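Section 7. Faults and Recovery: Handling of Thin Fabric

7.1 Scope

This section applies to Mandthorpe bench cells that handle flags, cloths and similar light fabric with a parallel gripper. It covers the fault known as a dropped corner (code 84), in which the controller loses a gripped edge during a fold or a lift. The section was revised in August after a review of stops at the Dalard site, led by Poonam Pandey.

Operators may carry out the steps in 7.3. The checks in 7.5 are reserved for staff who have completed the Kavanagh maintenance course.

7.2 How the fault appears

The arm halts and the message GRIP LOST is shown. The fabric may remain in a raised fold, or it may fall back on the table in a new position. The program does not know which of these has occurred, and its stored fold line must be treated as wrong.

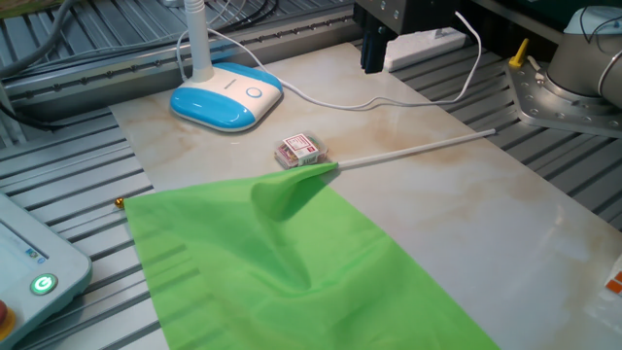 At Dalard, operators most often pressed Resume without resetting the fabric. In the worst case the arm closed on a flagpole in place of the cloth and pulled it toward the base of the arm. No one was hurt, but the fingers were bent and the cell was out of use for two shifts.

CAUTION: Do not press Resume after code 84. Resume continues from the last stored point and takes no account of where the fabric now lies.

7.3 Recovery by the operator

1. Press the emergency stop. A halted program is not a safe state, and the arm can still move.

2. Wait 60 seconds before reaching over the table.

3. Look at the gripper from the side. If fabric is held between the fingers, do not pull it. Go to 7.4.

4. If the fingers are clear, note how the fabric lies and record it in the fault log, together with the time of day and the program step.

5. Lay the fabric flat by hand, working from the pole edge outward. Small wrinkles are acceptable. A standing fold near the grip point is not.
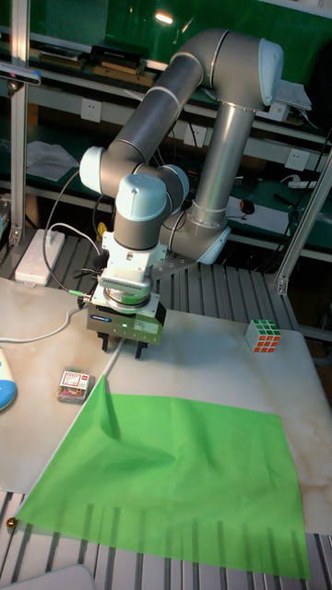

Figure 7-2. Open gripper above green fabric with one corner folded. Lay the corner flat before restarting.

6. Move loose articles out of the path of the arm. Boxes, packets and cables close to the grip point are the usual cause of a second stop.

7. Release the emergency stop, select Home at reduced speed, and keep one hand near the stop until the arm has reached its home position.

8. Start the program again from step 1. Do not start from the middle of a fold.

Note: If code 84 returns twice in the same shift, stop work and inform the cell supervisor. At the Florness site this is Ramesh Mittal.

7.4 Fabric held in the gripper

1. Leave the emergency stop pressed.

2. Support the fabric with one hand so that its weight does not hang from the fingers.

3. Open the fingers with the manual release. Keep the other hand away from the fingertips.

4. Check the fabric for tears, then return to 7.3, step 4.

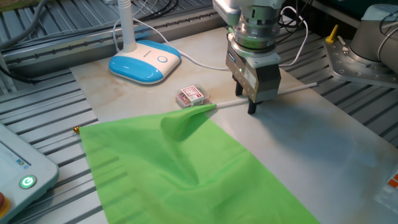 A pole or rod attached to the fabric calls for added care. It can turn when the cloth is released, and its far end may strike the arm or a person standing beside the table. Two people should carry out the release when the pole is longer than 70 cm.

7.5 Checks by maintenance staff

Inspect the finger pads for wear and polish. Replace both pads together after 2000 cycles, or sooner if the surface feels smooth. Confirm the closing height against the table, and repeat this check whenever the board has been moved. Enter the results on Form M-7 and send a copy to Sushil Khurana at Mandthorpe.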